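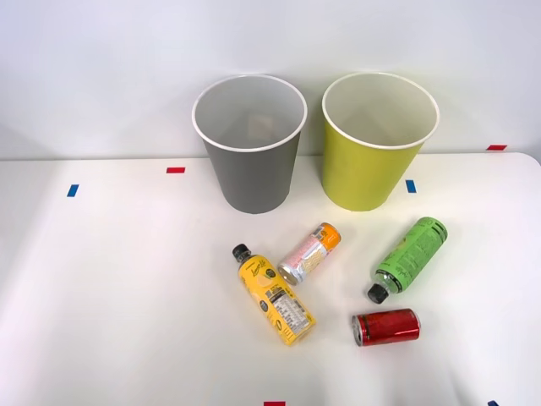 Skeldale Expands Drink Container Refund Program to 40 More Schools

SKELDALE, September 25, 2026 – Skeldale Regional Council will extend its school container refund program to another 40 primary and secondary schools from the start of next term, following a trial run with collection company Drolier.

Under the program, students and staff place eligible bottles, cans and cartons in separate collection bins on school grounds. Drolier collects the bins, sorts the contents at its depot on Abdella Road and pays the refund to the school each month. Schools decide how the money is spent.

The trial began in four schools and finished in July. During the final month, 3,961 containers were returned through the school bins. The council said most of these were bought at canteens and sports days, where general waste bins had been the only option.

"Families were already asking us why the bottles were going in with the food scraps," said Sosina Wolde, the council's manager of waste services. "We wanted to see whether a school could run this without giving teachers another job. The trial schools told us what worked and what didn't, and we've changed the collection times and the bin labels as a result."

Collections will now take place before 8 am or after the last bell. Two of the trial schools had reported trucks arriving during lunch, when the service gates were closed. New labels will also be printed in larger type, with the accepted items listed on the lid as well as the front.

Paper cups are not part of the refund program and should not go in the collection bins. Many paper cups have a thin plastic lining, and they cannot be processed at the Abdella Road depot. The council is asking canteens that sell hot drinks to keep a separate bin near the counter. Cups placed in the refund bins during the trial had to be removed by hand.

Containers should be empty when they are put in the bin. They do not need to be rinsed, and lids can be left on or taken off. Crushed cans will be accepted as long as the barcode can still be read. Glass will be accepted at secondary schools only.

Each school joining the program will receive a set of bins, a starter kit for classrooms and a set-up payment of up to $2,000. The payment can be used for concrete pads, shade covers, signs or changes to fencing. It cannot be used for staff wages or prizes.

Gemechu Gebretsadik, principal of Cuvevar Primary School, said his school spent its first refunds on garden beds and a replacement tap for the lower oval.

"It's not a fortune, but it's money the students can see being spent," he said. "The Year 5 classes look after the bins on a weekly roster and they take it pretty seriously. We did have trouble with wasps near the bins in the warmer weather, so I'd tell any new school to think about where they put them."

Drolier will take on two extra drivers for the larger collection area. Operations manager Letay Wako said the company would contact each school to arrange a site visit before bins are delivered.

Schools outside the council area can't join at this stage. Preschools may apply if they share a site with a participating school.

School enquiries: Wubit Degefa, Waste Education Officer, Skeldale Regional Council

Media enquiries: Mebrat Mamo, Communications, Skeldale Regional Council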